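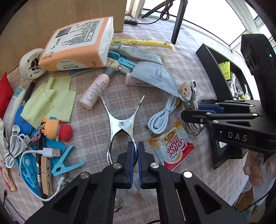 Toalha plastificada colada ao tampo da mesa: como retirar sem danificar o verniz?

Comunidade Suvau - Casa e Manutenção - Mobiliário

Publicado por Clotilde Riviere
Quinta-feira, 8 de maio de 2025

Exmos. Senhores,

Sou responsável pela sala de refeições de uma pequena residência de estudantes e venho solicitar o vosso parecer relativamente à seguinte situação. As mesas da sala são de madeira de faia, envernizadas, e estiveram cobertas durante todo o inverno com toalhas plastificadas, de avesso liso, sem feltro. Em abril, ao proceder à limpeza geral, verificámos que em 2 das mesas a toalha se encontra aderente ao tampo, sobretudo na extremidade mais próxima do radiador. Nas restantes, a toalha saiu sem dificuldade, embora o verniz apresente zonas baças.

Tentámos levantar um dos cantos com uma espátula de plástico. O verniz começou a acompanhar a toalha, pelo que suspendemos de imediato a operação. O fornecedor das mesas, a firma Chauvin, informou-nos por escrito de que a garantia não cobre danos resultantes do contacto prolongado com plásticos.

Gostaria de saber, em concreto:
- se existe um método de remoção que possa ser executado internamente, sem recurso a um profissional;
- se as zonas baças são recuperáveis;
- que tipo de protecção se recomenda para o futuro, tendo em conta que as mesas são usadas diariamente e que a limpeza é feita com pano húmido.

O orçamento disponível para esta intervenção é de 600 euros. Agradeço antecipadamente a atenção dispensada.

Com os melhores cumprimentos,
Clotilde Riviere

Didier Hamel
Membro da comunidade - 2,497 contribuições

Cara Clotilde Riviere,

O fenómeno que descreve é conhecido. As toalhas de PVC flexível contêm plastificantes que, com o tempo e com o calor, podem migrar para o verniz e amolecê-lo. Quando a superfície arrefece, as duas camadas ficam unidas. A proximidade do radiador agrava o processo.

Quanto à remoção, recomendo o seguinte procedimento, a ensaiar primeiro numa zona pouco visível:

Desligue o radiador e deixe a sala arejar durante uma noite. Com o verniz mais frio, a aderência costuma diminuir.

Aplique sobre a toalha um saco de gelo envolvido num pano seco, numa área do tamanho de um prato, durante alguns minutos. O plástico endurece. Seque toda a condensação antes de prosseguir.

Levante a toalha a partir do canto, dobrando-a sobre si mesma, quase paralela ao tampo, e nunca na vertical. Avance devagar. Se o verniz ceder, pare e volte a arrefecer.

Não utilize acetona nem diluente celuloso. Qualquer destes produtos dissolve boa parte dos vernizes correntes e transformará uma mancha localizada num tampo inteiro por refazer. Também desaconselho o secador de cabelo, que vejo frequentemente sugerido: pode resultar com autocolantes, mas neste caso o calor é precisamente a causa do problema.

Retirada a toalha, deixe o tampo descoberto durante pelo menos 12 dias. Parte da pegajosidade tende a desaparecer com a ventilação. As zonas apenas baças podem muitas vezes ser recuperadas com um polimento ligeiro, no sentido do veio, usando palha de aço muito fina e um pouco de cera incolor. Onde o verniz tiver saído, será necessário lixar e envernizar de novo - de preferência o tampo completo, visto que os retoques parciais ficam quase sempre visíveis.

Para o futuro, sugiro uma toalha de algodão lavável ou, se a limpeza com pano húmido for indispensável, uma toalha plastificada com avesso de feltro colocada sobre um resguardo de algodão espesso. Convém retirá-la uma vez por semana e deixar a mesa respirar. As molas de fixação nas extremidades são úteis, mas devem levar um pedaço de feltro na face inferior, sob pena de marcarem a aresta.

Ficaria por esclarecer o tipo de verniz. Se a firma fornecedora lhe puder facultar a ficha técnica, terei todo o gosto em rever a parte relativa ao polimento.

Atentamente,
Didier Hamel

Timothée Pruvost
Novo membro

Boa tarde. Na nossa instituição aconteceu o mesmo e optou-se por colocar outra toalha por cima. Não se registaram queixas.

Ruairi Forsyth
Membro da comunidade

Subscrevo as indicações de Didier Hamel, com uma reserva quanto à palha de aço. Em vernizes de base aquosa, as partículas metálicas que ficam no veio podem oxidar e deixar pontos escuros. Uma esponja abrasiva sintética de grão fino produz o mesmo efeito sem esse risco.

No que respeita ao orçamento, julgo que a verba indicada poderá ser suficiente caso apenas duas mesas tenham de ser envernizadas, mas aconselho que peça a proposta por escrito e que nela conste a remoção completa do verniz antigo. Aplicar verniz novo sobre uma camada contaminada por plastificante dá, em regra, maus resultados: a secagem é incompleta e a superfície permanece pegajosa.

Clotilde Riviere
Autora da publicação

Agradeço a todos. Seguimos o método do frio na primeira mesa e a toalha saiu quase na totalidade, com perda de verniz apenas junto ao canto já danificado. A segunda será tratada na próxima semana. Solicitei entretanto à Chauvin a ficha técnica do verniz, que publicarei nesta página logo que a receba.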